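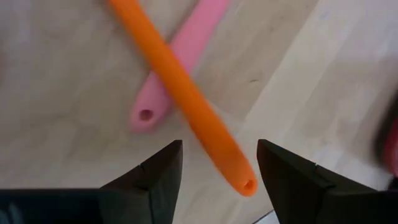 Orange crossed over pink

Projects > Wonden > Kitchen Sort

I wanted a drawer system that Dissanayake House could keep up past December! Aitana Sepúlveda and I gave knives their own clear bin — nothing else goes in with those.

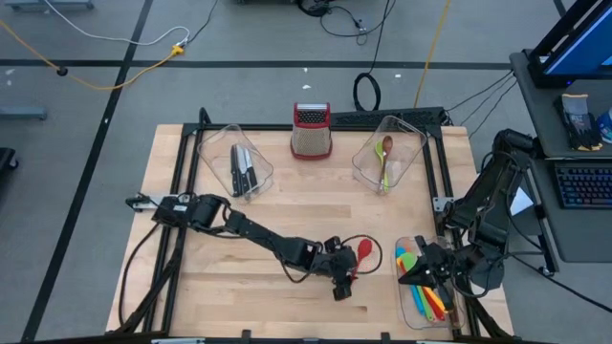 Sorting the bright stuff

Color was my first idea, but red turned up on too many things, so we went by shape.

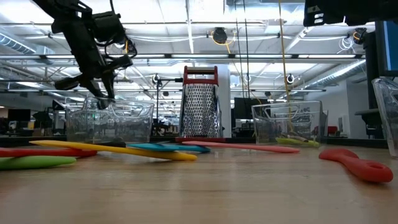

Silicone utensils out on the table, grater behind

One full sort took us over 45 minutes (we kept debating spoons), and I'd still put the wooden one
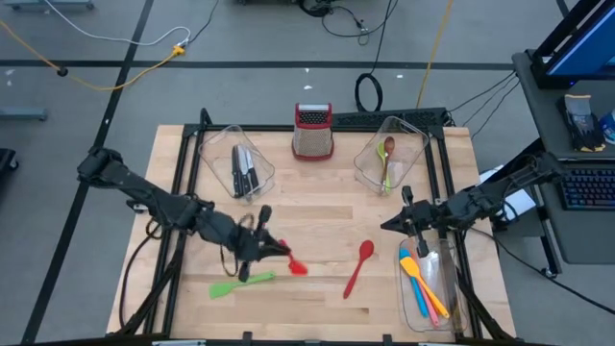 in its own bin if we had a spare.

Related
Lidow Pantry Labels
Spice Rack, Take Two

Contact Eleri Hopkin | © Wonden Student Projects | Back to top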